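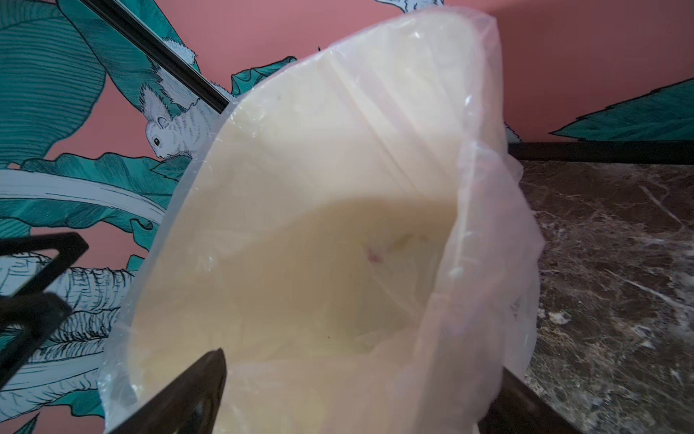
Marta Symonenko has a theory that you can judge a household robot by what it does with a trash bag. She has watched plenty of them try, first as a graduate student and now as the head of a small manipulation group at Nomero, and she will happily talk about thin plastic for as long as you let her. A coffee mug stays the shape it was a second ago. A bag doesn't. Push a fingertip into it and the whole thing shifts, folds over itself, or sticks to something you didn't want it to stick to. For a camera mounted down at the wrist it is worse still, with the film so sheer that the cream wall of the bin shows right through it and all there is to go on is a few faint diagonal creases and some small glossy spots where the light catches. Where does the bag end and the bin begin? People answer that without thinking. Robots mostly guess.

Symonenko's group has spent the past two years making those guesses better, and the result, a method they call Haso, is one of the most satisfying pieces of robotics work I've come across in a while. It isn't a new hand or a new camera. It's a change in what the robot is asked to learn.

The usual recipe goes like this. You have people steer the robot through a chore over and over, you record what the cameras saw and how the fingers moved, and you train a network to copy the motion. It works beautifully for blocks and cups. With bags, the copy is often perfect and the bag is somewhere else. The robot pinches the air a finger's width from the edge, then carries nothing very carefully to the far side of the bin.

"We had videos where it looked so confident," says Lev Skoryk, who wrote most of the training code. "It would do this lovely smooth pull, and there was no plastic in the gripper at all. We watched those a lot. They were kind of depressing!"

Skoryk's fix started as a side project. He gave the network a second job: before each move, it has to predict how the picture from the wrist will change if the fingers really have hold of the film. Pull a gripped bag to the right and the creases should tighten and swing toward the fingers. Pull without a grip and they stay put. If the prediction and the next few camera images disagree, the robot opens its fingers, backs up, and tries again a little farther along the rim.

What I love about this is how much it gets from so little. There is no touch sensor in the fingertips and no depth camera, which tends to see straight through clear film anyway. The creases and shiny spots, the very things that older systems treated as noise, become the signal. The plastic is telling you how it's being pulled, all the time, if you know how to look.

Getting the data was the slow part. The team collected 1591 demonstrations of fitting a bag into a bin and folding the loose film down over the rim. Yaryna Chornovol, who ran the sessions, was stubborn about where they took place. She wanted real rooms, with busy wallpaper, stone counters, bad lamps, and whatever else people choose to live with. Her reasoning was that a network trained against a plain gray backdrop would learn that anything wrinkled is a bag, and then fall apart the first time it met a patterned wall full of fine printed lines.

She was right, as a comparison later showed. The group trained one version on lab recordings only and another on the full mix, then ran each through 300 attempts in rooms neither had been trained in. The full version got the bag seated and folded over the rim in 221 of them. The lab version managed 100. Both used the same arm, the same gripper and the same bags.

I asked to see the failures, and Chornovol had a folder of them ready. Many come down to static, with the film clinging to a finger after it opens, so that the robot drags half its work back out as it leaves. Others happen when two layers of the bag are stuck together and the gripper takes both. The creases move just as predicted, the robot is pleased with itself, and the bag never opens. Skoryk thinks a small rubbing motion between the fingers could separate the layers, the way you'd do it in your own kitchen, but a parallel gripper has no thumb to rub with. He's been sketching fingertips with a soft ridge on one side.

Speed is another sore point. A person lines a bin in a few seconds. Haso, with its backing up and trying again, can take a couple of minutes, and Vsevolod Holovko, who works on the arm's low-level control, says much of that is caution he put in himself. Move faster and the film starts to billow, and once it's billowing the predictions are no good. He would like to teach the network about air. Symonenko would like him to finish the paper first.

Other groups are already poking at the idea. Pylyp Kravchuk, who studies cloth handling at the Clovthorpe lab, has tried the same prediction trick on bedsheets and shower curtains. Sheets went well. Curtains, he says, are "a whole different animal," because the rings at the top pull back in ways the wrist camera never sees. He and Symonenko have been trading recordings since March, and the next round of tests will include pillowcases, produce bags and, at Chornovol's insistence, a fitted sheet.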